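## 4.2 Aufgabe „Beutel und Schale“ von Hand vorführen

Dieser Abschnitt gilt für die zweiarmige Zelle Amik mit der Aufnahmesoftware Yin ab Version 2. Der Bediener steuert beide Arme über die Führungsgriffe. Die Software speichert Gelenkwinkel, Greiferöffnung und alle Kamerabilder.

**Vorbereitung**

1. Beide Arme in Grundstellung fahren und die Führungsgriffe in dieselbe Haltung bringen.
2. Die grüne Schale auf die rechte Seite der Arbeitsfläche stellen. Sie darf schräg stehen.
3. Den orangefarbenen Buchstaben und das Mikrofonstativ im hinteren Bereich belassen.
4. Profil 401 laden und die Kopplung mit dem Fußtaster freigeben.
5. Den Beutel mit dem linken Greifer fassen und den rechten Greifer langsam heranführen. 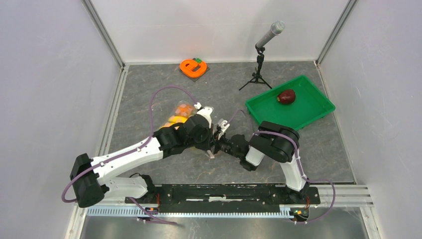 *Abb. 7: Linker Arm mit Beutel, rechter Greifer dicht daneben. In der Schale liegt ein Apfel.*

> **Vorsicht:** Während der Kopplung nicht in die Zelle greifen. Der Arm folgt dem Führungsgriff ohne Verzögerung. Bei Fehler 961 (Abstand der Greifer zu gering) den Fußtaster loslassen und erst den rechten Arm zurückziehen.

**Greifen am Beutel**

6. Auf die Ansicht der Handgelenkkamera umschalten. Die Folie soll zwischen oder auf den Fingern liegen, der Zippverschluss muss im Bild erkennbar sein.
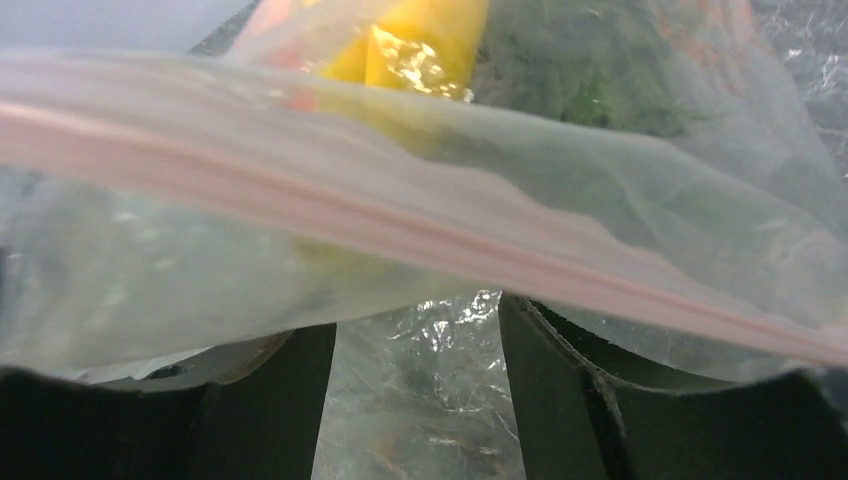 7. Den Greifer nur so weit schließen, bis die Folie nicht mehr rutscht. Die Kraftgrenze steht ab Werk auf 18 N und sollte für Beutel nicht erhöht werden.
8. Nach dem Schließen kurz warten, dann erst anheben. Ruckartige Bewegungen werden mitgelernt.

**Arbeit an der Schale**

9. Den linken Arm mit dem Beutel ruhig halten. Der Beutel darf auf der Fläche aufliegen.
10. Den rechten Greifer von vorn in die Schale führen und das Objekt fassen. 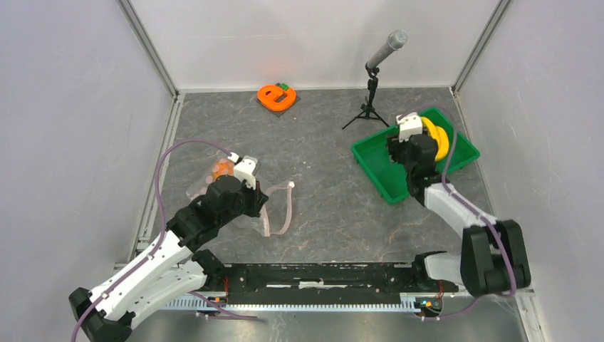 *Abb. 8: Rechter Greifer in der Schale am gelben Objekt, linker Greifer am Beutel.*

11. Die Aufnahme mit der grünen Taste beenden und als „gültig“ oder „verworfen“ kennzeichnen.

**Hinweis:** Vorführungen mit Fehlgriff nicht löschen. Sie werden im Werk Nenville getrennt ausgewertet. Fragen zum Profil beantwortet Hòa Sầm, Schulung Zusville. Weiter mit Abschnitt 4.3, Aufnahmen prüfen.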